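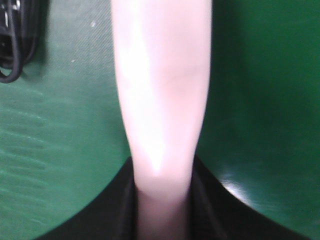
Jolanta Czarnecka wrote to us in January that she had given up on wool blankets altogether until her sister lent her one of ours, and that she has not given it back. We've had a good many letters over the years, but that one went up on the wall by the kettle, and we hope her sister has forgiven her by now!

The Girundale Throw

A medium-weight pure wool throw, woven in a broken herringbone and finished with a short twisted fringe at both ends. It is the blanket we sell most of, and the one most of us here have at home (mine lives on the back of the settee and is supposed to be for guests). It's warm enough for a cold evening with the window open, and light enough that you won't kick it off at three in the morning.

The yarn is spun for us at Stamarham from a mix of lambswool and a slightly sturdier fleece. Pure lambswool is lovely on the first day, but it does go thin at the folds, and we've had enough blankets back for mending to know where they wear. The sturdier fleece gives it some backbone. You may notice a little crispness when it first comes out of the bag, and that goes after a wash or two.

Colours

Oatmeal, Moss, Slate, Damson and Brunet, a deep warm brown that we brought back this year after a long gap and a lot of asking. Damson is dyed in small lots and can vary a shade from one batch to the next, so if you want a pair for twin beds, do order them together and put a note in the box at the checkout — we'll cut them from the same length.

Size and weight

Throw: 139 cm wide, 185 cm long, plus fringe
Bed size: 230 cm wide, 250 cm long, plus fringe
Weight of the throw: 893 g
Fringe: 5 cm, twisted by hand

Washing it

Wool doesn't want washing nearly as often as people think. Hang it over a line on a breezy, dry day and most smells will leave of their own accord. When it does need a proper wash, use the wool setting at 30 degrees with a liquid made for wool, and go easy on the spin. Dry it flat if you've the room, or over two lines if you haven't, and keep it well away from the tumble dryer. A cool iron through a damp cloth will bring the fringe back if it has gone curly.

Loose threads can be drawn through to the back with a blunt needle. Please don't snip them! If you've caught it on something and made a real hole, send us a photograph and Huia Prendergast in the mending room will tell you what can be done. Small repairs are free for the first five years, and after that we only charge for the yarn and the postage.

Delivery and returns

Throws in stock go out within three working days, wrapped in paper and tied with string. Bed sizes are woven to order and take a little longer, usually four weeks, and we'll write to you when yours comes off the loom. You can return either within 30 days so long as it hasn't been washed. Gift wrapping is a small extra, and we're happy to copy out a message by hand if you type it in the box (do check the spelling of names, we copy exactly what we're given).

Product code: GT 2,657
Swatches of all the colours are available by post, up to four per household.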